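August, 21.40

Second evening on the fitting survey. Changed rooms at midday because the first one had a fault on the lighting circuit: the bedside panel cut out whenever the bathroom fan started. Reported it at the desk. New room is on the same floor, same layout, mirrored.

Finished the Fusari drawings before supper. The shelf depth on their sheet does not agree with the depth on the Bataineh schedule, and the difference is 4 mm. Small, but the Flakden brackets have 3 mm of adjustment, so it matters. Sent a query. No reply by eight. The Lirix meter reads 995 on the reference block where it ought to read 1000, the same error as last month, so I have applied the same correction and written it on the case in pencil.

Supper was soup and a bread roll. Walked to the end of the road and back. Left knee stiff on the kerbs, fine on the flat.

Put the room in order afterwards. I prefer the bedside done before I sit down to write, otherwise I knock things over in the dark.

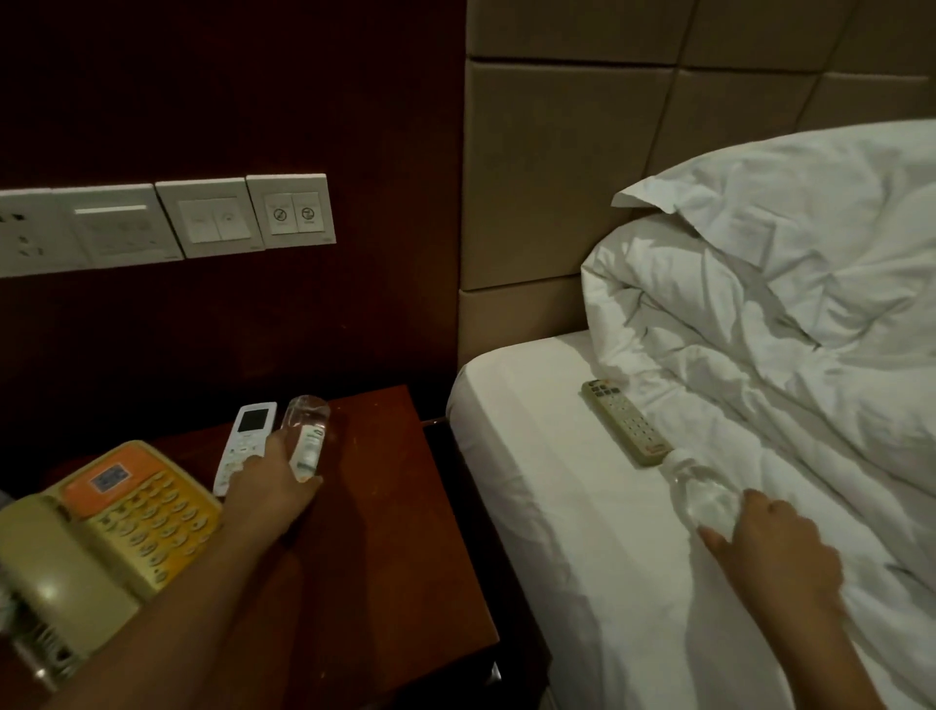

My rule for a hotel nightstand is that only what I may need at night stays on it, and it stays where I can find it by touch. Water goes at the back, clear of the telephone. The air-conditioner remote is white and the television one is beige, and by lamplight I have twice this year pressed the wrong one. The display window on the white one settles it, if I remember to feel for it. Television remote to the desk from tomorrow. The cleaning switch is on the wall plate beside the do-not-disturb one, so I shall check the symbol before pressing either.

Air conditioning off at eleven. Battery pack at 100 per cent. To do in the morning: ring about the shelf depth, re-check the reference block cold, ask for a second pillow.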